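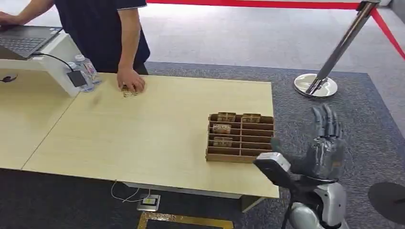 Do I need a password manager if I only have a handful of accounts?

Most people have far more than a handful, so get one anyway. I swore I had maybe 20 logins. Then I sat down one night in June with a cup of tea and went through my old email, and stopped at 376 (the last was a pizza place that closed years ago!).

I'd been using the same two passwords for nearly all of them – both based on a dog. My mate Melur Ong, who looks after the computers at a small freight outfit called Skuseck, went very quiet when I told her.
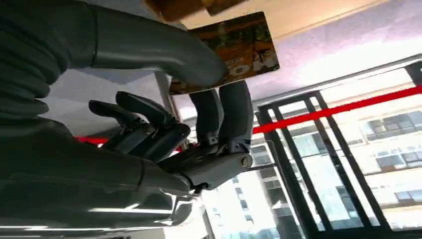

She put me onto Tridard, and I spent the next few evenings changing things over. Email first, then the bank, then anything with my card saved in it. You only have to remember one long phrase, and mine is a ridiculous sentence about a wheelbarrow that I won't be printing in a magazine.

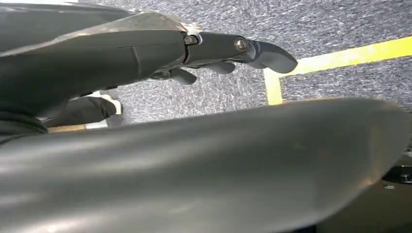

A robotic hand, seen up close.

The boring accounts took longest. Mugo, where I buy printer ink, wouldn't take a password over 12 characters, and Pruno made me ring up to close mine. I was on hold until after 5 pm.

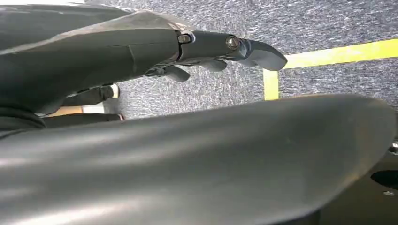 Ankit Semwal, my neighbour, asked what happens if the manager itself gets broken into. Fair question! I've turned on the second login step and written the recovery code on paper, and it lives in a drawer with the passports. He's still using a notebook, mind you, and he's up to page 100.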